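Winter coat drive - jackets wanted NOW

Quick one from the Tretwood hall, folding table is out again from 4 and we are short on warm stuff.

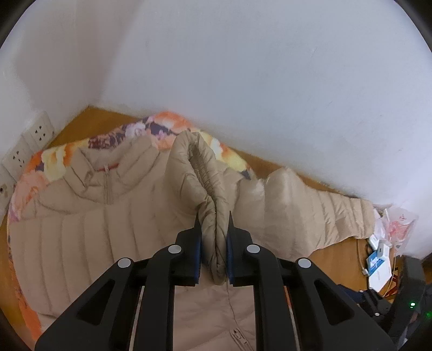
Puffers go first every year, so if there's one in the back of the closet please bring it. Any colour, any size, kids' ones especially. Check the pockets!! Last April we got a set of house keys and a bus pass.

Zips done up before folding if you can. Sleeves in, collar flat, then fold in half - don't roll, they spring open in the bag. Cuffs with dead elastic are fine, Sabina Procházka will mend them. Broken zips too, just pin a note on so we dont miss it.

No wet coats please. No hangers either, we have 200 of the things.

Goal is 100 coats before the truck goes to Retport. Bags by the side door on Scanlon, not the front, the front is locked after supper. Bigger loads - text Bernadette Tierney first, number ends 2534, its on the fridge list.

Mitts and toques also welcome, seperate bag.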